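How a Workshop Robot Learns to Pick Things Up
A guide for young readers from the Trurside Shared Workshop

Your hand is very good at its job. When you reach into a bag, your fingers can feel what is hard and what is soft, and you can often find your keys without looking. A robot must be taught each part of that task.

Members of the Trurside Shared Workshop are building a robot arm named Cirillo. The arm has 6 joints. A joint is a place where the arm can bend or turn, as your elbow does. Each joint has its own motor, and a small computer tells the motors when to move.

Flora Drummond, who leads the build, began in February with single objects set out one at a time. Mixed objects in a thin plastic bag are a much harder lesson. The plastic wrinkles and shines, and it hides the edges of whatever is inside. A toy brick and a box may look like one strange shape to a computer.
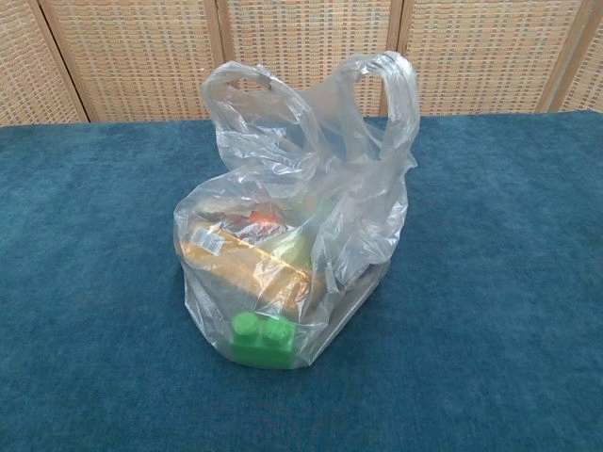

To help with this problem, the builders collect practice pictures. The computer has studied 370 of them so far. In each one, a person has marked where the bag is and where its handles are. The computer compares the marks with its own guesses and makes small changes - a little like checking your spelling against a dictionary.

Lifting comes next. The arm must close its grip on both handles, raise the bag slowly, and stop if the load begins to swing. In the first set of tests, Cirillo dropped the bag 19 times. Each drop was written down in the workshop notebook so that the builders could adjust the speed of the motors.

Words to know
Joint: a part that bends or turns.
Motor: a machine that makes things move.
Grip: a firm hold on an object.

Young visitors must come with an adult and stay behind the yellow line while the arm is switched on.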